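5 Preparing the Two-Arm Cell for a Working Session

5.1 Scope of this section

This section sets out how the Dondora two-arm cell is to be prepared, checked and cleared at the start and end of each working session. It applies to the standard table arrangement, with one arm mounted on each side of the wooden tabletop and the trays placed between them. Cells fitted with a conveyor are covered in Section 8.

The steps are to be carried out by a person who has completed the Zudora site induction and has been entered on the operator list by Jade Bellamy. A second person need not be present for Sections 5.2 to 5.5. A second person must be present whenever a mounting plate is loosened.

CAUTION: Both arms can move without warning while the drive supply is on. Keep hands, hair and lanyards outside the table frame until the supply has been switched off at the wall isolator and the isolator has been locked.

5.2 Checks with the power off

1. Confirm that the wall isolator is in the OFF position and that your own padlock is fitted.

2. Check the frame. Press down firmly on each corner of the tabletop in turn. If the table rocks, adjust the levelling foot at that corner and tighten its locknut.

3. Check both mounting plates. Try each bolt with the 6 mm key. A bolt that turns must be removed, cleaned, treated with thread-locking compound and refitted. Do not simply nip it up.

4. Take hold of each arm close to the base and apply light sideways pressure. There should be no movement between the motor housing and the plate.

5. Follow the cables of each arm from the gripper to the point where they leave the frame. Look for flattened sections, split covering and ties that have slipped. Cables must have enough slack for the arm to reach its furthest point, but must not hang where the other arm can catch them.

6. Open and close each gripper by hand. Remove any thread or lint from the jaws with the soft brush supplied. Compressed air is not to be used, as it drives fibres into the slide.

NOTE: Lint builds up more quickly when the cell is handling brushed cotton or wool. In such cases step 6 is to be repeated at the midday break.

5.3 Placing the trays

1. Wipe the tabletop with a dry cloth. Oil and polish are not permitted on the wood, and neither is any spray cleaner.

2. Place the red tray towards the left arm and the blue tray towards the right arm, side by side, with their long edges square to the front rail.

3. Hold each tray down at two opposite corners and try to slide it. If it moves freely, renew the grip pads underneath.

4. Place one cap in each tray. The arms are taught to approach from above, and a cap lying on its side may be picked up by the peak or missed altogether.

5. Return to the control desk and confirm on the tray page that both trays are shown as loaded.

Items that are not part of the work may stay on the tabletop only if they are outside the reach of both arms. The reach of each arm is drawn on the layout sheet kept with this manual. Where there is any doubt, remove the item.

5.4 First movement and trial pick

1. Clear the floor around the table as far as the marked line. Remove your padlock and switch on the isolator.

2. Wait for both drive lamps to show steady green. If either lamp is still flashing after 50 seconds, switch off and refer to Section 9.

3. Select SLOW at the control desk and send both arms to the rest position. Watch the base of each arm as it moves and listen for knocking.

4. Start the trial pick for the left arm only. The right arm will hold its position with the gripper open until the left arm has finished.

5. The gripper should come down over the cap, close on the cloth and raise it clear of the tray. Stop the cell if the jaws touch the bottom of the tray or if the tray is dragged.

6. Repeat the trial for the right arm.

7. When each arm has completed its trial three times, select NORMAL and enter the result in the session log.

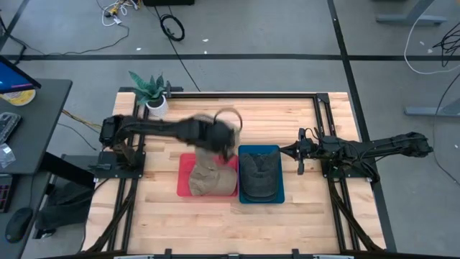
Must the trial pick be repeated when only the type of cap is changed?

The trial is to be repeated for both arms whenever the cloth, the depth of the crown or the style of strap changes, even where the trays and the programme remain the same. A change of colour alone does not call for a new trial.

5.5 Adjusting the grip

A cap that slips from the jaws during the trial is usually being held too lightly or too near its edge. The height of the pick should be corrected first, and the closing force only afterwards.

1. Open the grip page and note the present values in the log before altering anything.

2. Lower the pick height by one step and run the trial again at SLOW. No more than three steps may be made in a session.

3. If the cap still slips, raise the closing force by one step. The upper limit for soft cloth is 41 on the grip scale. Values above this mark the cloth and shorten the life of the jaw pads.

4. If the cap is held by its strap and swings, turn the cap in the tray so that the strap faces away from the approaching arm, then run the trial again.

CAUTION: Do not reach into a tray to straighten a cap while the cell is paused. A paused arm is still under power. Switch off at the isolator and fit your padlock, even for a correction that will take only a moment.

5.6 Jaw pads

Jaw pads are to be renewed after 3,301 closing cycles, or sooner if the surface has become shiny. The count is shown on the service page, separately for each arm. Pads are always changed in pairs. Only pads supplied by Drekine under the Lambert part list may be fitted, and the old pair is to be kept in the labelled bag until the new pair has passed a trial pick.

After fitting new pads, reset the count for that arm only and carry out Section 5.4 in full.

5.7 End of session

1. Send both arms to the rest position and wait until they have stopped.

2. Switch off the isolator and fit your padlock.

3. Remove the caps and both trays. Brush out the trays — lint left overnight tends to cling to the grip pads.

4. Check that no cable has worked loose from its tie and that nothing has fallen behind the back rail.

5. Complete the session log, giving the final grip values and the cycle count for each arm.

Faults found at any stage are to be reported to Troels Vídalín before the cell is used again. The log sheet must stay at the control desk. Sheets are collected and filed at the end of each month, and the annual service of both arms takes place in October, when the cell will be out of use until the service label has been signed.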